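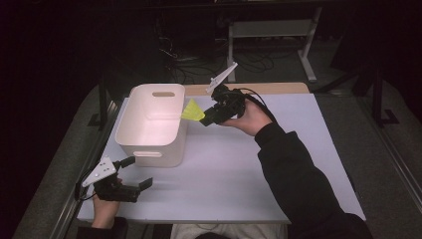

White storage bin on the table, with a hand at its right rim.

Ticket 2148 -- Group hotel block won't sync to traveler itineraries
Product: Proteo (corporate booking)
Client: Briltholm
Priority: High, then Low, then High again
Opened: 09/09/2024

Reported problem
Client has a block of 74 rooms in Chiba for a sales meeting. The block shows up fine in the admin view. Travelers who log in to see their own trip get a flight, a train transfer, and a cheerful message inviting them to add a hotel. A good number accepted the invitation. We now have people holding two rooms each, and the hotel is delighted.

First reply from support
Asked client to clear cache and log in again. Client replied that they had cleared cache, logged in again, and would like to skip ahead to the part where somebody looks at it. Fair enough.

Log, entry 1
Pulled the rooming list. Of the 74 names, 31 don't match a traveler profile. The list was typed the way people sign emails, so Proteo is looking for a "Bob" and the profile has the full passport name. It doesn't guess, and it doesn't complain either. It just leaves the hotel off and moves on with its day.
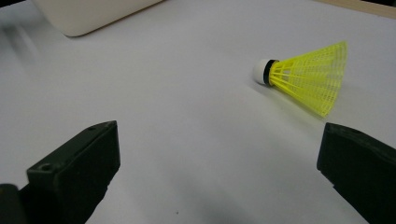
Log, entry 2
Reloaded the list with profile numbers in place of names. All 31 missing travelers matched. Hotel still not showing for anyone, including the people who matched the first time. So the names were a real problem and also had nothing to do with this one.

Log, entry 3
Called Vamthorpe, who feed us the hotel content. They say the property was given a new code in August and the old one was retired. Our block is tied to the old one. Asked whether a notice went out. It did. It went to a mailbox we closed.

Log, entry 4
Swapped the property code on a test copy of the block. Hotel appeared in the test itinerary right away, with the correct check-in date and a nightly rate of 2000 yen. That is a very good rate for Chiba and also wrong. It's the breakfast charge. The new code lists breakfast first and Proteo takes whatever it finds at the top.

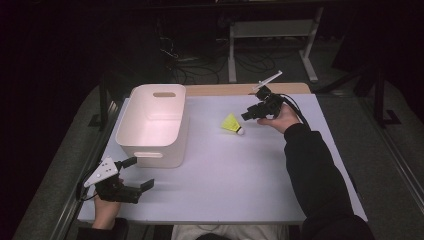

Log, entry 5
Set the rate by hand on the test copy, then on the live block. Itineraries now show the hotel and a price that would make a finance department sigh in the normal way. Turned off the "add a hotel" message for this event.

Still open
- Duplicate rooms. Client is sending a list of who booked twice. Please don't cancel anything until it arrives -- two of the extras are for spouses and are supposed to be there.
- Rate order bug passed to the Proteo developers.
- Vamthorpe to send code changes to the shared support address from now on. They have asked us to confirm that one is open.

Status: Waiting on client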